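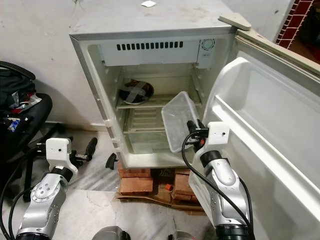

Mini refrigerators, including white cabinet models like this one, will be picked up at the curb in Zonholm starting in June.

Zonholm will begin curbside pickup of small refrigerators in June, ending a rule that required residents to haul them to the transfer station on Keogh Road.

The town board approved the change on May 2, 2024, by a vote of 4 to 1. Pickup will be handled by Skollow, the company that already collects the town's yard waste and bulk trash.

Residents can put out up to two small refrigerators per household each year at no charge. Full-size units will still have to go to the transfer station, where the drop-off fee is not changing.

Public works director Gisela Kasten told the board that her department took in 2,737 appliances of all kinds last year, and that small refrigerators were a growing share. Crews also removed around 400 appliances that had been left on roadsides and in the lot behind the Nolico building.

"Most of those were small enough for one person to lift into a car," Kasten said. "People don't want to drive out to Keogh Road, and some of them can't."

Refrigerators need separate handling because the coolant has to be drained before the metal is recycled. Skollow will take the units to its own yard for that work.
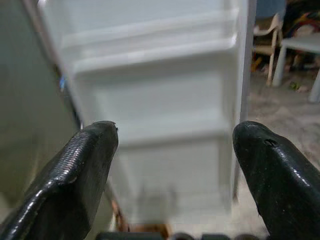
Residents must call Skollow at least two business days ahead to schedule a pickup. Units should be empty, unplugged and defrosted, with all food and loose shelves taken out. A door that can swing open, like the white one in the photo, must be taken off or taped shut before the refrigerator goes to the curb. Drivers will leave a notice on any unit that does not meet the rule and will not take it until it is fixed.

Board member Eoin Kinsella cast the vote against the plan. He said he supported the pickups but wanted a one-year limit on the contract, which runs for two years.

Brisa Meléndez, who rents out four apartments on the east side, spoke in favor. She said tenants often leave small refrigerators behind when they move, and she asked whether landlords could go over the household limit. Kasten said each apartment would count as its own household.

The town will mail a notice with the pickup phone number to all addresses before the service begins. The transfer station will keep its current hours through the summer.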